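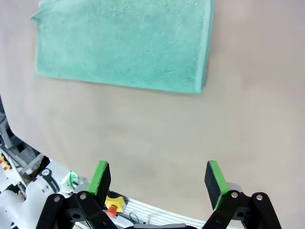 8/23/25

Laundry log, continued from July. Water hardness at the kitchen tap read high again, so the towel trial stays on the softened line only. The hard line will get its own run when I have a second set of the same weight. Mixing them was the mistake in the first round and I lost the data from it.

Setup unchanged. 500 grams of dry load, 4 cycles, no softener, powder at half the box dose. Spin at the low setting. Line dry indoors, window shut. Weighed on the Rallar scale, which I checked against the brass weight before starting. It reads two grams high. Corrected in the notebook, left column.

Absorbency

Drop test on each towel after the last cycle. A drop that sits on the pile and beads up counts as a fail. New towels nearly always fail before the first wash because of the finish put on at the mill, and vinegar in the first rinse takes some of that off. The Flastura set passed after the second cycle. The Quezada set still beads near the hem, where the weave is tighter and the loops are short. I don't count the hem as a fail but I write it down.

Drying time was longer than in July. Humidity in the back room was up and I had the window shut for consistency, so the two months can't be compared directly. Should have bought the hygrometer when it was on sale at Palldale.

Labels and loops

Care labels on the light colors fade faster than I expected. I now copy the wash symbols into the notebook the day a towel comes in. A hanging loop sewn into the corner puts all the wet weight on one point, and the stitching there goes first. A loop on the long side, set in under the hem, holds up better. Chaiwat Wiriya wrote back on this and agrees about the stitching, but thinks thread type matters more than position. He uses polyester thread for repairs and has had no failures. I have cotton thread only. Will order some. 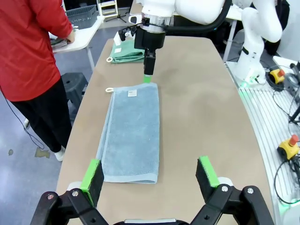 Shrinkage

Measured flat, no stretching, steel rule along the long edge. Most of the loss came in the first cycle, as before. One towel measured 719 millimeters along the fold after cycle two and had not moved by the end. The woven border shrinks less than the pile, so the ends flare slightly and the towel no longer folds square. Pulling the border by hand while damp corrects part of it. Ironing flattens the loops and I have stopped doing it.

To do: polyester thread, second set for the hard line, descale the machine before the next run. Notebook page 8 has the raw weights. Bed late.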